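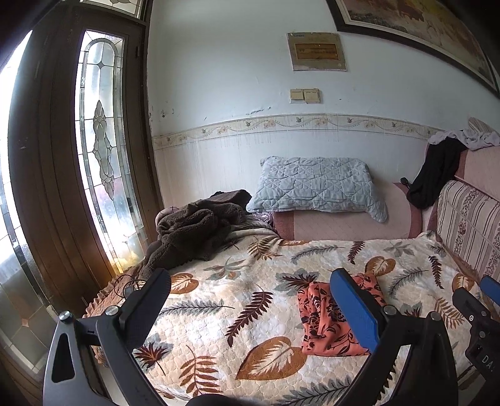

At what point in the pipeline should a gripper width reading be matched to its video image? At ingest, before any trimming or resampling, using the capture timestamps of both streams.

Notebook, Enero tooling — October, entry opened 15:15
Present: L. Xaba, E. Delacroix, D. Haddad

The alignment step was moved ahead of the trimmer today. Under the previous order, the trimmer discarded leading images and reset the index to zero, while the width log retained its original start. The resulting offset was constant within an episode and differed between episodes, so the policy loader accepted the files without a warning.

Ms. Delacroix reran the Nelldale batch with the new order. Of 29 episodes, 11 had carried an offset. All 29 now pass the check at the first jaw closure. The corrected files are in the Strickland directory; the earlier versions are retained as read-only.

Mr. Haddad asked whether width should be interpolated or held at the last value. Linear interpolation is adopted for now. It softens the onset of contact on folded cloth, and the effect on training has not been measured.

Open items:
Loader to reject any episode with no stated clock source (Xaba).
Left and right grippers still share one calibration file — to be split (Haddad).
Hold versus interpolate, same seed, cloth episodes only (Delacroix).

Closed 17:40. L.X.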